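Droltivier Work Surface, Wood-Grain Finish

The Droltivier is a hard-wearing tabletop supplied by Cedby for enclosed benches, sorting stations and small-item handling areas. It is intended for institutions that handle cards, labels and small flat packs every day and require a plain, even surface on which pale items are easy to see.
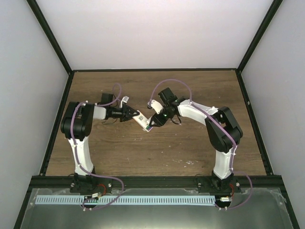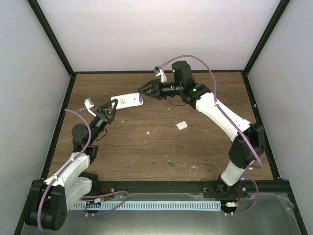
*Brown wood-grain work surface, in use inside an enclosure with a small white item held between two grippers.*

## Description

The top is supplied in one finish, a brown wood grain. Light-colored items stand out clearly against it, and the pattern is quiet enough for long periods of close work. The surface may be ordered alone or together with the Biravano enclosure, which provides a back wall and two side walls in pale tones.

## Ordering information

| Item | Detail |
|---|---|
| Catalog number | 1,469 |
| Finish | Wood grain, brown |
| Warranty | 12 years |
| Minimum order | 2 tops |
| Surface wear rating | 4,000 cycles |

## Care and cleaning

- Wipe with a soft damp cloth and mild soap.
- Lift dried paint with a plastic scraper, held flat. Metal blades will mark the finish.
- Do not use bleach or scouring powder.
- Check the edges each January and report any lifting to the supplier.

## Delivery and fitting

Tops are delivered flat and must be stored flat until fitted. Cedby offers a fitting service through its partner firm, Öztürkmen – this must be requested when the order is placed. Purchasers who fit the top themselves should follow the printed sheet packed with each unit.

Requests for quotations, finish samples and replacement tops should be addressed to Fergus Jardine, Institutional Sales, Cedby. Please state the catalog number and the delivery address in all correspondence.

Page revised 2 June 2022.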